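How to Follow a Public Health Story Across Borders (Without Losing the Thread)
Updated 16 November 2022

I love following health policy news from more than one country at once. A vaccine purchase that gets two lines in one capital fills the front page in the next, and once you start lining the versions up you won't want to stop! You don't need special training, and you don't need to speak 13 languages. You need a notebook, a browser and a free evening.

Step 1. Pick one decision
Choose a single decision, such as a booster plan, a travel rule or a joint order of doses. "Europe and vaccines" is far too big. Write your decision as a question in one line and keep it at the top of the page.

Step 2. Find the first announcement
Go to the ministry or government office that made the decision and look for the original statement. Copy the date, the name of the office and the exact verb. "Plans to," "has agreed to" and "will consider" are very different promises, and they get mixed up all the time once the story starts moving.

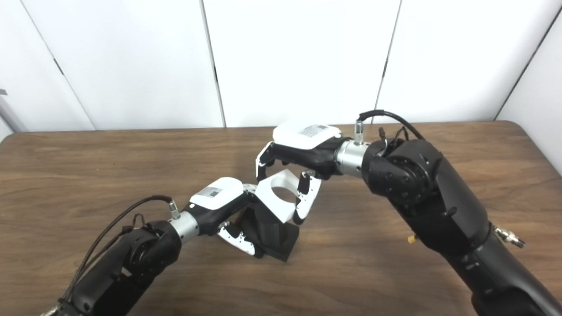
Step 3. Build your comparison sheet
Make one row for each country and one column for each thing you want to compare: who decided, when it starts, who pays, who is covered. Keep the sheet to 8 rows at most, or you'll spend all evening scrolling. I do mine on paper first, on a plain wooden table a lot like this one with the brown streaky grain, so I can spread the printouts out and draw arrows between them. Then I type it all up in Gredier, but any spreadsheet will do.

Step 4. Read the local press
Now the fun part! Find two local news sites per country and run them through a translator. Watch out for numbers. My friend Nataša Krasniqi once caught a report in which 200 clinics had turned into 200 patients between one language and the next – a tiny slip, and it changed the whole story.

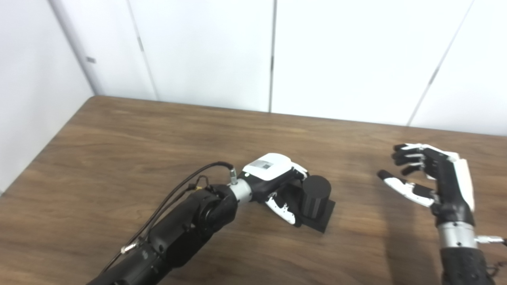 If a figure looks odd, search for it in the original language and read the full sentence around it. Mark anything you can't confirm with a question mark and leave it there until you can.

Step 5. Check back in six weeks
Put a reminder in your calendar. If you start now, that takes you to the end of December, when plenty of autumn promises have either become rules or gone very quiet. Add a new column called "What happened" and fill it in from the same official sources you used in Step 2.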